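Home | Setup | Safety | Faults | Downloads

6.3 Fault 308 - arm stops while closing a laptop lid

Applies to Kirkard two-arm units, sim and floor. Arm halts near the lid, alarm 308 shows. Usually a bad contact limit.

CAUTION: Do not clear 308 with a gripper against the lid. Arm may jump.

1. Press Hold. Both arms.
2. Save the log frist - a restart wipes it.
3. Check where the right gripper is. At the lid edge = go to step 4. Anywhere else, see 6.5.

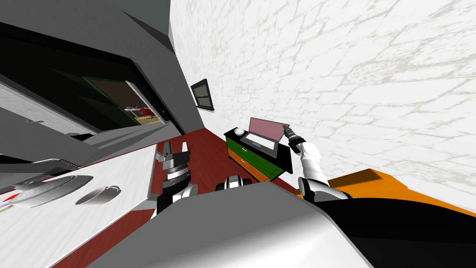
Fig. 6-3. Right gripper at lid corner, simulator view.

4. Back the right arm off in Jog, slow.
5. Set contact limit to 400. Reload task.
6. Run once in sim before the floor unit.

Note: still faulting? Send log to Dorkomdale support, code 1323.

Related
6.2 Gripper won't open
6.5 Arm stops mid-reach
7.1 Resetting limits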